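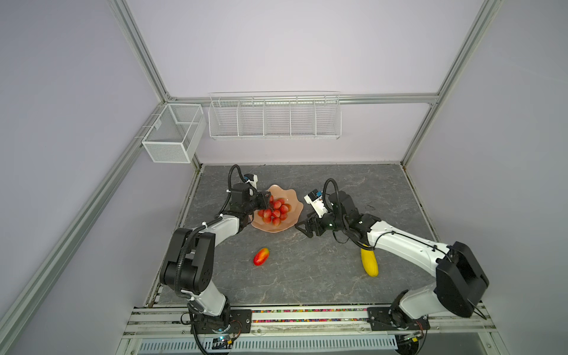
A peach-pink bowl with a wavy rim, on a gray tabletop.

The baker of Sisay does not like to be called a baker. "I am a person who could not sleep," she tells me on Sunday, at six in the morning, when the first trays are already out.

She came from Kulamine with one suitcase and a jar of sourdough starter wrapped in a towel. For the first winter she baked only for the neighbors on her stairs. Then a school teacher asked for 40 rolls, and she said yes before she had counted her pans. "I had 3 pans. I baked the whole night, and I cried a little also."

Today Sisay sells over 200 loaves on a good day. The rye is the one people ask for, but she prefers the plain white bread with caraway, which her aunt made in Zaritz. I ask what is different in the taste here. "The water," she says without thinking. "In Zaritz it was hard water, and the crust was more strong. I tried to copy it for two years. Now I let it be."

She does not plan a second shop. A man from Pumon came with an offer in December, and they drank coffee together for a long time. "He was very polite — he spoke only about ovens and rent. He did not ask to taste anything."

The shop closes when the shelves are empty, usually before noon. After that she goes home to feed the starter and tries to sleep.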